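Jostgate Reading Room: progress report to the Undness Fund
18 Dec 2020

What a half year! The lending shelves opened in May with 1,000 donated titles, and we have now made 3,531 loans, far beyond what Muthoni Nyanda and I put in the application. Families come in from Brurkel too (the bus stops right outside), and the picture books hardly get a chance to sit down.
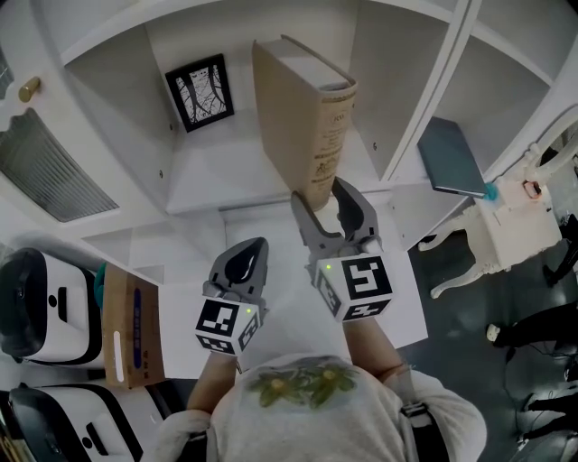

Your second payment went on large-print novels, 200 of them, plus a better lamp for the corner by the window. Brian Minja has started a story hour in Swahili and it's a joy to hear. Still to do: the catalog is behind, with 300 titles left to enter, and the return box sticks. Garba Olatunji is looking at the hinge. Receipts are attached.

Nyokabi Bakilana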